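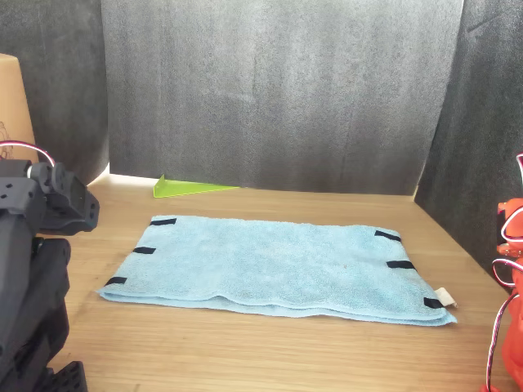

Teaching a Two-Arm Workcell by Demonstration: Towel and Zipper Tasks
Project report, Gidska Robotics Laboratory
Submitted by Brian Kirui, August 9, 2021

1. Method
Each task was shown to the arms by remote control. The operator moved a pair of hand-held leader arms, and joint positions were stored for both followers. We recorded 56 demonstrations between April and the end of term, each lasting about 40 seconds. 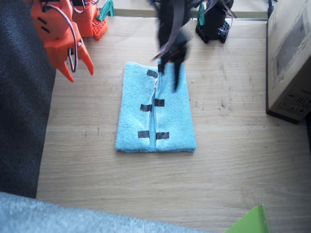
Figure 2. The black arm at the upper end of the zipper, with the orange arm at left.

2. Remarks
The zipper proved harder to demonstrate than the towel edge — the operator has no sense of touch through the leader arms and must judge the grip by eye. Demonstrations with long pauses were removed before training. The recordings are stored on the Verkmont server.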